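Household Batteries: What Changes in September

Akach residents will be able to hand in used household batteries at the Wurkden counter starting 13/09/2026. Until now the only drop-off point was the transfer station, and the box there was often full. The new arrangement was worked out over the summer between the town office and Hiltel, the company that already picks up the paint and light bulbs.

The counter will take AA, AAA, C, D and 9-volt batteries, button cells, and the rechargeable packs from cordless tools. Car and motorcycle batteries still have to go to the transfer station. So do batteries that are swollen or badly leaking. Please do not leave anything outside the door when the counter is closed.

Last year the town collected 1239 pounds of batteries. Guido Santoro, who keeps the transfer station records, thinks a good deal more than that went out with the regular trash. When the crew opened up one week's worth of bags from the Mets Road route last spring, they found batteries in nearly 200 of them. Most were ordinary AA cells. A few were lithium packs, and those are the ones that start fires in the truck.

Preparing them takes a couple of minutes. Put a piece of clear tape over both ends of every 9-volt and over the flat side of every button cell. Lithium batteries and tool packs should each go in their own small plastic bag. Regular alkaline AA and AAA cells do not need tape and can go together in one bag or a cardboard box. Metal cans and cookie tins are not accepted as containers.

The limit is 400 batteries per household per month. Businesses should call the town office first, and there may be a charge depending on the amount.

A lot of batteries stay at home without anyone thinking of them. The ones in the TV remote get noticed when the remote quits. The ones in a toy at the back of a closet can sit there for years. Old alkaline cells leak a white crust that eats into the springs and contacts, and after that the toy often won't run even on fresh batteries. It is worth going through flashlights, clocks, bathroom scales, holiday lights and toys twice a year and taking the batteries out of whatever isn't being used.

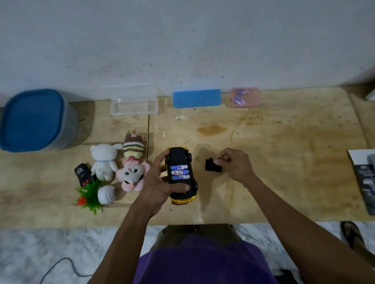
Carmela Pace wrote in to say that she lost two good flashlights and a kitchen radio to leaks before she started doing this, and that white vinegar on a cotton swab took the crust off the radio contacts but could not save the springs. She also asked whether old and new cells can be used together. The answer is no. The weak ones drain first and are the most likely to leak, so change the whole set at once and stay with one type.

Anyone cleaning up a leak should wear gloves and keep the residue away from their eyes. Let the contacts dry fully before putting in new batteries.

Tape will be kept at the counter for people who forget. Bags will not. Questions about tool packs or larger amounts can go to Liliana Serra at the town office, and the full list of accepted types is posted on the board by the entrance.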